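Rultmont puts a clock on the bathroom sink

Sep 6, 2021

Cleaners at the Rultmont serviced apartments in Voldale have been told how long a washbasin should take, and a few of them would like to meet whoever came up with the figure.

The answer is 24 minutes for the whole bathroom, with the basin listed as one job inside it. The number comes from Besotico, the contractor that took over housekeeping at the building in April. Its new bathroom sheet, pinned up in the linen rooms last month, calls for a long-handled brush around the full bowl, a wipe of the tap and the flange behind it, a rinse, and a dry cloth over the chrome. The toilet, mirror, floor and towel rail are to be finished in whatever is left.

Besotico says the sheet will give guests "a consistently brighter basin." It has not said brighter than what. Asked for the trial results behind the claim, the company sent a two-page summary stating that 3319 of 3729 bathroom checks had met its standard. The summary does not explain what the standard was, who did the checking, or how many of those bathrooms would have passed under the old routine. Without that last number the other two are decoration.

Anyone who has cleaned a hotel bathroom will recognise most of what is on the sheet. Brushing a basin before wiping it is hardly new. The brush gets into the curve where the side of the bowl meets the bottom, and it does a fair job around a drain cover with slots in it, where a cloth just skates over the top. Soap scum builds up there first, along with toothpaste, and in Voldale's hard water you also get the chalky ring that no amount of polishing will shift once it has set.

What is new is the order. The old routine had the tap done first so the drips fell into a bowl that was still dirty. Besotico's sheet has the bowl first and the tap second, then a rinse to catch the drips. Several cleaners say this means doing part of the basin twice. The company's reply was that the rinse is "an integrated step." It is also, on a plain reading, a second go at the basin.

Then there is the colour of the fittings. Rultmont's renovated bathrooms are heavy on grey tile and dark counters, a look that photographs well in a brochure and shows every splash within a minute of somebody washing their hands. A white basin can be spotless and the counter around it will still look neglected if the water has dried in spots. The sheet gives the counter a single line, "wipe as required," which in a building with dark counters on every floor means always.

Damir Dimitriou, who manages the building for Rultmont, defended the change. He said guest complaints about bathrooms had been "trending the right way" but declined to release the figures. He also said the 24 minutes was a guide and that no cleaner would be penalised for going over. The sheet itself uses the word "maximum," in capitals, and Dimitriou did not say whether it would be reprinted.

The other half of the story is the products. Besotico has switched the building to a mild cream cleaner from Vukadinović, replacing a stronger descaler that had dulled the finish on some of the older taps. That much seems sensible. Harsh acid and chrome are a poor match, and a tap that has lost its shine doesn't get it back. But a gentler cleaner generally wants more time or more elbow, and the new sheet appears to allow for neither. Besotico said contact time had been "factored in" and did not elaborate.

Rultmont says the sheet will be reviewed after the summer bookings. It did not commit to publishing the review, or to asking the people who hold the brush what they think of it. 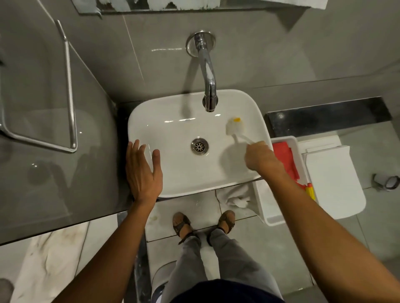
Dimitriou replied by email that he had cleaned plenty of basins himself before moving into management, that the order of work matters far less than doing the drain properly, and that he would rather see a cleaner run over time than leave a ring in the bowl. He did not answer a follow-up question about the word "maximum."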